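Le Ciné-club Lindholm publie ce soir, sous la forme habituelle d'un fil, son avis sur « Warkside », deuxième long métrage de la société de production Groder. Le film a été présenté à nos adhérents en avant-première. Les messages qui suivent n'en révèlent pas le dénouement. 1/14

Rappelons que le premier film produit par Groder, « Ovo », avait été accueilli avec une bienveillance que nous n'avions pas entièrement partagée. Notre fiche de l'époque relevait une mise en scène appliquée et un scénario qui se reposait beaucoup sur sa musique. 2/14

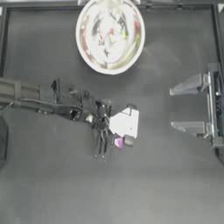 Lindholm, le 6 février 2018

La projection s'est tenue dans la grande salle, qui compte 300 places, en version originale sous-titrée. La copie était de bonne qualité. Le son, en revanche, a été réglé trop bas durant les 10 premières minutes ; l'incident a été signalé à la cabine et corrigé. 3/14

« Warkside » raconte le retour d'une géomètre dans la ville portuaire qu'elle a quittée à l'adolescence. Elle est chargée de mesurer les terrains d'un chantier naval promis à la démolition, parmi lesquels figure la maison de son père. Le point de départ est simple et le film a le mérite de s'y tenir pendant toute sa première heure. 4/14

Cette première heure est la meilleure. Les scènes d'arpentage, presque muettes, sont filmées en plans longs où l'on suit le travail sans commentaire. L'interprète principale y est remarquable de retenue. Le père n'apparaît d'abord que de dos, à sa fenêtre, et ce choix installe une tension que le dialogue aurait dissipée. 5/14

La seconde partie convainc moins. L'introduction d'une enquête sur un incendie ancien oblige les personnages à s'expliquer longuement, parfois deux fois de suite, et la géomètre devient une détective de téléfilm. Trois retours en arrière, traités dans une lumière dorée très convenue, répètent ce que le spectateur avait compris. 6/14

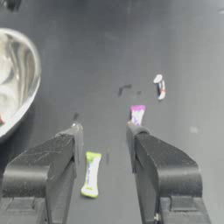
Je ne suis pas d'accord sur les retours en arrière. Sans le deuxième, celui de la cale sèche, la colère du père reste incompréhensible, et la scène du repas tombe à plat. L'enquête m'a paru longue aussi, mais pas inutile.

Nous remercions notre adhérente de cette remarque, qui rejoint plusieurs avis recueillis à la sortie. Nous maintenons notre réserve quant au premier et au troisième retour en arrière. Celui de la cale sèche est en effet le plus court et le mieux joué. 7/14

Un mot sur la photographie. Le travail sur les gris du port, par temps couvert, est d'une grande précision. On regrettera que l'étalonnage change si nettement après la première heure, au point que certains intérieurs semblent provenir d'un autre film. 8/14

La musique, très présente dans « Ovo », se limite cette fois à quelques mesures de violoncelle. Le progrès est réel. Seul le générique de fin, avec sa chanson, retombe dans l'ancien travers. 9/14

Les seconds rôles sont inégaux. Le contremaître est excellent, dans une partition brève. Le frère cadet, à qui le scénario confie l'essentiel des révélations, paraît souvent réciter. La faute en revient davantage à l'écriture qu'au comédien. 10/14

La durée appelle une dernière observation : 30 minutes de moins auraient rendu service à l'ensemble. L'épilogue, en particulier, ajoute une réconciliation que rien ne préparait et que la scène précédente rendait superflue. 11/14
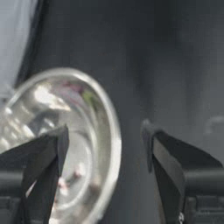
Soirée « Warkside », Ciné-club Lindholm.

Avis du ciné-club : à voir pour sa première heure et pour son actrice, avec les réserves exposées plus haut. Le film confirme que Groder sait choisir ses sujets. Il reste à cette maison à faire confiance à ses silences jusqu'au bout. 12/14

La fiche complète, avec la filmographie et une analyse de la séquence d'ouverture, sera remise à l'accueil lors de la prochaine séance. Elle a été tirée à 1000 exemplaires et demeure gratuite pour les adhérents comme pour le public. 13/14

« Ovo » sera reprogrammé en juillet, dans le cadre du cycle consacré aux premiers films. Les adhérents qui souhaitent proposer un titre pour ce cycle peuvent le faire en réponse à ce fil ou par courrier adressé au secrétariat. 14/14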